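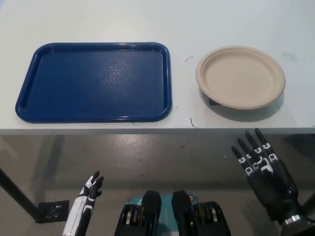 Navy plastic tray and molded fiber plate on a white table.

Boris Kadlec buys tableware for the canteens at Ridholm, and most of the job is arguing with spreadsheets. The canteens serve lunch on two systems at once: plastic trays that go through the dishwasher, and molded fiber plates that go into the compost bins. We asked him how the two came to share a table, and what he would change.

"The tray is the fixed part," Kadlec said. "Everything else is sized to it. The rails, the racks, the shelves on the return cart. If you change the tray you change the building."

The tray in use is a rectangle with rounded corners and a raised rim. The inside face has a light pebbled texture. Kadlec wanted the texture for grip, but he was careful about how far he would push it. A coarse surface holds a plate in place and also holds starch. A smooth one washes clean and lets a plate slide on the first turn.

"We tried a coarser one in February," he said. "Rice water. It dried into the low spots and the machine left it there. We sent them back."

Navy was a practical choice. The older trays were a pale gray, and knife marks showed dark on them after one season. On navy the marks show light, and in his view they read as wear and not as dirt. The drawback is glare. Under ceiling lights the flat part of the tray picks up a soft shine, and crumbs are harder to see from some angles. Staff at the wash station are told to tilt each tray before stacking it.

The plate was harder to settle. Ridholm looked at samples from two suppliers, Clekine and Meléndez. Both sold a round plate in natural beige, unbleached. The difference was in the rim.

"A narrow rim gives you more flat area, so the kitchen likes it," Kadlec said. "Then somebody picks it up with one hand and it folds. The wide sloped rim is what makes it stiff. You lose some of the middle, but the middle is shallow anyway. It's a plate for dry food and thick sauce. It was never for soup."

He tests stiffness with a bag of sand weighing 30 ounces, set in the center of the plate and left through a lunch period. Of 3,000 plates in the first order, 2,694 were used in service. The rest went to testing, to training, and to one carton that was stored against a steam pipe and warped.

Alžběta Čierny runs the dining room at the Leldale site and joined us for the second half of the conversation. Her concern is the table itself. The tops are white, and she asked for white.

"You see everything on it," she said. "A hair, a thread, a bit of herb. People complain that it looks dirty faster. It gets dirty at the same speed as a brown one. You wipe it sooner."

Her crew wipes toward the front edge, with the cloth folded in quarters, and turns to a clean face after each table. Tray rims get a separate pass, as small green bits of parsley or chive tend to stick there and survive the wipe. She would like a rim with a rounder profile. Kadlec has asked for a quote on a trial batch of 100 and is not optimistic about the price.

The two disagree on placement. Čierny wants the plate on the tray from the start of the line to the return window. Kadlec is content for diners to take the plate off and set it directly on the table.

"If the plate stays on the tray, my tabletop lasts longer," Čierny said.

"If it comes off, they have room for the book or the phone or whatever they brought," Kadlec said. "And they stay seated. I'm not going to put up a sign."

For now there is no rule. The next plate order is due before the end of the summer, with the same diameter and the same rim. Kadlec has asked both suppliers to pack in smaller cartons, and the cartons will be kept away from the pipe.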